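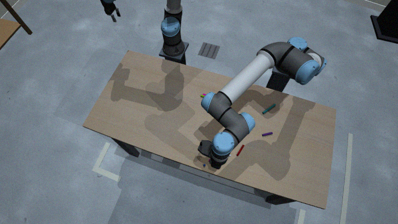

Search jobs
Keyword or job title
Clear

Partner Integrations Analyst, Publisher Reporting
Pliklow – Commercial Data team
Permanent, full time. Hybrid, two days a week in the office.

Pliklow runs a reporting service for publishers who earn part of their income from affiliate links, newsletter placements and sponsored listings. The service collects earnings data from the networks a publisher works with, converts it to one format and one currency, and makes it available through a dashboard and a daily export. We do not place links or sell advertising. Our income comes from monthly subscriptions paid by the publishers.

We currently take data from 138 affiliate networks and retailers. Each one reports in its own way. Some have a documented interface, some send a spreadsheet by email, and a few still require a person to log in and download a file. The Partner Integrations Analyst looks after the middle part of this work: reading what a network sends, deciding how each field maps to ours, and finding out why a figure on our side differs from a figure on theirs.

The post is new. It has been created following the purchase of the Prurnton reporting product, whose customers will be moved to the Pliklow service in stages from April.

What the job involves

Field mapping. You will write and maintain the mapping document for each network assigned to you. A mapping states the source field, its type, its time zone, whether the value is gross or net of fees, and how reversals are shown. Engineers build from the mapping, so it needs to be complete before it is handed over.

Reconciliation. At the close of each month we compare commission totals with the statements issued by the networks. Differences above the agreed threshold are logged and assigned. You will own the log for your networks and write a short explanation for each entry. Common causes are late reversals, currency conversion on the wrong date, and transactions moved from one publisher account to another.

Contact with networks. You will be the named contact for technical questions from your networks. Most of this is by email. Notice of a change to a report format sometimes comes with a few days to spare and sometimes after the change has been made.

Migration. For the first part of the year a good share of your time will go on Prurnton accounts. There are 338 of them, and over 100 use custom commission groups which have no direct equivalent in our system. You will work with Gaétan Dhillon, who leads the migration, on rules for converting these groups and on checking the results with the publishers concerned.

Support escalations. The customer support desk passes on questions it cannot answer from the help pages. Expect a few each week, more in the days after month end.

The job does not involve selling, account management or writing production code.

The team

Commercial Data sits between Engineering and Customer Support and reports to Charmaine Baloyi, Head of Data Operations. You would report to Dumisani Pretorius, Integrations Lead. The team uses a shared queue, reviewed each morning at 9.45. Mappings are reviewed by a second analyst before release and you will be expected to review other people's work as well as submit your own.

We use SQL for almost all queries, a small set of Python scripts for file checks, and a ticketing system. Mappings are kept in version control as plain text. Training on this last point is given to anyone who has not used it before.

What we are looking for

Essential:
– Working knowledge of SQL, including joins across several tables, grouping, and date handling.
– Experience of reconciling data from two or more sources, in any trade. Applicants from banking, insurance claims, payroll and stock control have done well in this team.
– Clear written English. Much of the work is explaining a discrepancy to someone who has not seen the data.
– Confidence in reading technical documentation that is incomplete or out of date.

Useful, but not required:
– Familiarity with affiliate marketing terms such as cookie window, last click, reversal and validation period.
– Some Python, or another scripting language.
– Experience of a data migration, from either side.
– A second language. Several of our networks publish their documentation in German or French only.

A degree is not required. If you meet the essential points but none of the others, please apply.

Terms

Salary is set by grade. This post is at Grade 4 and the pay band is sent to every applicant with the acknowledgement email, before any interview. Starting point within the band depends on experience and is reviewed after the six-month probation period.

Annual leave is 27 days plus public holidays. Leave may not normally be taken in the first three working days of a month. Core hours are 10am to 4pm, with the rest of the day arranged between you and your manager. There is no on-call rota for this role. The pension scheme is open from the first day of employment.

Office days are spent at our Flindumley office, which has step-free access and a bicycle store. Parking is limited and has to be booked. We can consider a compressed week, but not fully remote working.

How to apply

Send a CV of no more than 2 pages and a covering note to Precious Du Plessis in Recruitment, using the form linked from the careers page. In the note, describe one occasion on which two sets of figures did not agree and explain how you traced the difference. Please remove any confidential names or values. Applications without the note will not be read.

Selection has three stages:

1. A telephone call of twenty minutes with Recruitment, covering notice period, working pattern and right to work.

2. A practical exercise, done at home in your own time and limited to ninety minutes. You will receive two small files and a page of network documentation, and will be asked to produce a mapping and a list of queries for the network. You may use any tools you like, provided you list them.

3. An interview with Dumisani Pretorius and Shireen Adams, Senior Analyst. It lasts one hour, of which half is spent discussing your exercise. It can be held by video or in person.

Everyone who completes the exercise receives written comments on it, whatever the outcome. We aim to reply within ten working days at each stage. If you need an adjustment at any point – more time, questions in advance, a different format – tell Recruitment and it will be arranged without reference to the interviewers.

The vacancy closes at noon on the last working day of the month. Late applications are held on file for the next analyst post, unless you ask us to delete them.

Agencies: our agreement for data roles is with Masilela and we are not adding suppliers at present.

14 shares

Contact | Privacy | Accessibility | © Pliklow | Back to top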